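Bremero Chest Freezer — Set-up and Use Guide
Section 4: Freezing and thawing bread and baked goods

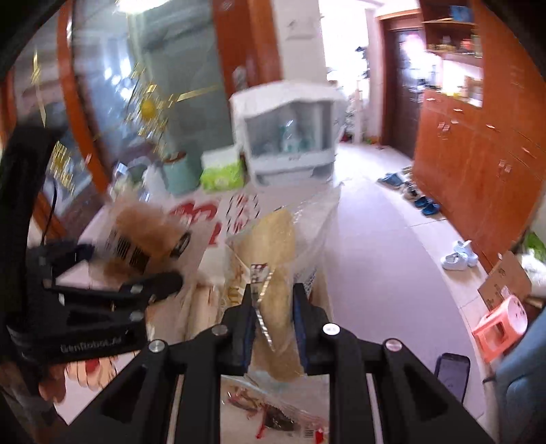
Figure 4-1. Long loaf in a clear bag with a printed label.

Read Section 3 (First start) before you load any food. The freezer must have run empty for one full night with the lid closed, and the green light on the front panel must be steady.

4.1 Before you freeze

1. Let home-baked bread cool all the way through. A loaf that is still warm in the middle will frost the inside of its bag.
2. Check the date on store-bought bread. Freeze it on the day you buy it if you can.
3. Slice the loaf if you plan to use it a little at a time.
4. Press the air out of the bag with your hands and close it with a clip or tie. Thin store bags are fine for a week or two. For longer storage, put the whole thing inside a second, heavier bag.
5. Write the date on the outer bag. Ink from ordinary pens rubs off in the cold — use a freezer marker.

Note: Keep the store label on the bag if anyone in your home has a food allergy. The list of ingredients is hard to find again once the bag is gone.

4.2 Loading the basket

1. Lift the lid until it stays up by itself.
2. Slide the wire basket to the left end, over the compressor step.
3. Lay long loaves flat on the floor of the freezer until they are hard. Leave a gap between them.
4. Move them to the basket the next day. Rolls, buns and pastries go on top, where nothing will crush them.
5. Close the lid and press down once at each front corner.

Do not load more than 300 ounces of unfrozen food in one day. If you have more than that, load half, wait until the next day and then load the rest.

CAUTION: Do not let bags hang over the rim. A fold of plastic caught under the lid will break the seal, and ice will build up along that side.

4.3 Using Fast Freeze

1. Press and hold the snowflake button until the amber light comes on.
2. Add the food.
3. Leave the lid closed until the amber light goes off. The freezer returns to its normal setting by itself.

Fast Freeze is not needed for a single loaf. Use it for a full batch from the oven or a large shopping trip. The compressor will sound louder while it is on.

4.4 Thawing

Whole loaf: leave it in the bag at room temperature for three to four hours. Open the bag for the last half hour if you want a firmer crust.

Slices: toast from frozen, one setting higher than usual.

Rolls and pastries: unwrap and warm in the oven at 300°F for 8 to 12 minutes. Filled pastries take longer. Cream-filled pastries should be thawed in the refrigerator and not heated.

WARNING: Do not put metal ties or clips in a microwave oven.

4.5 Storage times

Sliced bread — up to three months
Whole loaves — up to three months
Unfilled pastries — two months
Raw dough — one month

Bread kept past these times is safe if it has stayed frozen, but it will be dry. Use it for crumbs or stuffing.

For basket dividers and spare lid seals, see the parts list in Section 9.

Revised 31 May 2021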